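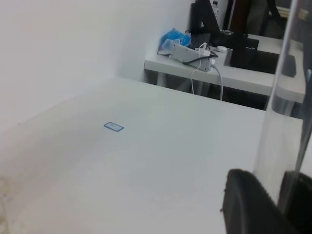
# Can it do the chores yet?

I've wanted a machine to tidy up after me since I was old enough to be told to do it myself, so when Merja Kettunen asked if I'd put a gallery page together about robots and everyday jobs, I said yes before she'd finished the sentence. Merja works on handling at Sineck and I write up what she and her colleagues get up to, mostly for people who (like me) can't read a torque curve.

The question I get asked most, by my sister, by my dentist, by the man who came to fix the boiler, is whether they can do the housework yet. My answer in June is: bits of it, slowly, and on a good day! I know that's a bit feeble, so I'll try to do better below.

## Clearing a table

A flat little card with a blue border on a white tabletop, and a black gripper down in the corner. You or I would slide the card to the edge with one finger and pinch it as it tips over, and we'd be thinking about lunch while we did it. Thin things are horrible for grippers. There's hardly any side to get hold of, and if the fingers come in a touch too high they close on air, too low and they push into the table.

The table behind is much more like my house — a power strip with cables going off it, a crumpled blue plastic bag, a mouse. I look at that and see five minutes' work. Merja looks at it and sees the bag, which has no fixed shape, and the cables, which are attached to things you don't want on the floor. She'd happily take a hundred cards over one bag.

## What about the shop floor?

Better news there, I think. Arben Dimitrov spent the spring at Gositz, where they were trying out an arm on shelf work, and he kept a tally because he's that sort of person. Out of 3,426 picks, 2,690 went through without anyone stepping in. I thought that sounded brilliant. Arben pointed out that if a Saturday lad dropped things at that rate he'd be gone by Monday, and I've had to concede the point.

Boxes were fine, he says, and so were tins. Most of the trouble came from sachets, anything in a floppy bag, and price tickets that had fallen flat on the shelf. So we're back to thin things and bags again.

## And at home?

I'd still like one, for what it's worth. I don't need it to be quick. If it took 2 hours to clear the kitchen table while I was asleep I'd be thrilled, as long as I didn't have to get up and rescue it. The rescuing is my sticking point — a helper that needs helping is just another person in the kitchen.

Merja's next round is 200 goes at flat objects only, with a change to how the fingers come in. I'll add the results to this page when she lets me have them. If you've got a chore you'd like put to her, send it over, though please, no more fitted sheets. We've had plenty of those already.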